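Every spring the school in Mestum, where I grew up, took us to the wall with the names. We stood in two rows, somebody read a poem, and then we ate bread and apples on the grass. I was perhaps nine when I learned that my mother's family comes from Tirkama, on the other side of the river, and that Tirkama has also a wall. It was the same war and the same winter, but the names were different, and the poem too.

I am writing this because the town council of Mestum wants to repair our wall before December, and there is a quarrel about what should be written on it. The old text says that 617 sons of the town fell for its freedom. A local history group has gone through the parish books and the army lists, and they came to 694. The difference is mostly women, and men who died in the camp at Susoder after the fighting was finished. Some people in town say these are not war dead in the proper meaning. I think they are, and I want to explain why.
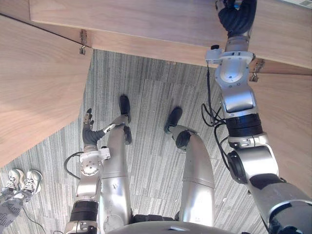
**Opinion | Memory and History**

A war does not stop for everybody at the same hour. For the person who signs the paper it stops when the ink is on it. For a prisoner in Susoder with typhus it continued until he died or until he walked home, and my grandfather walked home only the next autumn. If he had died on the road, I would like to know on which list the town would have put him. With the old rule, on none.

I understand the other side better than I did when I was young. The number 617 was read aloud for so many years that it became a kind of prayer. Old people in Mestum can say it in their sleep. When you change it, they feel that you correct their parents, who collected the money for the stone when there was very little money. This feeling deserves respect. But the parents worked with the lists they had, and those lists came from an office that did not ask about nurses, or about the girls who carried bread to the railway line.
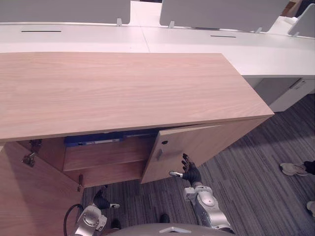
In Tirkama they made a different choice some time ago. They left the old stone as it was and put a second one beside it, lower, with the missing names and no number at all. I have visited it several times -- once with my mother, who found a cousin there. I do not say it is beautiful. The letters are too small and the rain already damages them. Still, she put her finger on the name and stayed there for a long time.

The newspaper in Tekin wrote that a second stone would cost too much for a town of our size, and that over 1000 people signed against any change. I have read the text they signed. It asks the council to "protect the monument," and I could have signed that myself. It says nothing about leaving people out.

So my proposal is simple. Clean the old wall, keep its words, and add the other names next to it in letters of the same size. The children should hear both numbers in spring, and a teacher should tell them where the second one comes from.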